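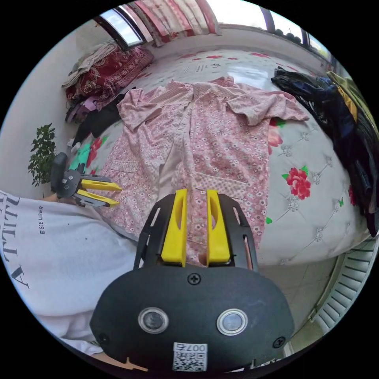
## 3. Setting up and looking after the hand-held grippers

Sizwe Radebe, Mabuza project, 6 April 2024

The shirt-folding recordings use a pair of hand-held grippers. Each has two yellow fingers; the larger one's sit on slotted black jaws. This section covers the set-up used since March and the repairs made to the pair.

### 3.1 Finger alignment

The fingers should stand parallel when the jaws are open. If one leans, cloth slips out on that side first, and a thin cotton collar shows the fault sooner than a towel does. To correct it:

1. Open the jaws fully and slacken the finger fixings.
2. Push each finger down to its seat.
3. Tighten both sides in turn, a quarter turn at a time.
4. Close on a strip of paper and pull. The grip should be even along the finger.

### 3.2 Housing plate

The cross-head screws in the plate work loose with use. They are checked every 50 recordings with a hand driver. A power driver stripped one thread in March and is no longer used. The QR sticker must stay clean and flat, as the label is scanned at the start of each session.

### 3.3 Faults

| Fault | Cause | Repair |
|---|---|---|
| Left jaw stiff | Lint in slide | Brushed out, no oil |
| Finger split at base | Overtightened | Finger replaced |
| Jaw reading drifts | Zero not set | Reset with jaws closed |

Lint was the most common cause of stoppage, with 11 entries in the log. Oil was tried once and marked the cloth. The spare fingers came from Bullenness in a softer grade, and their wear has not yet been measured.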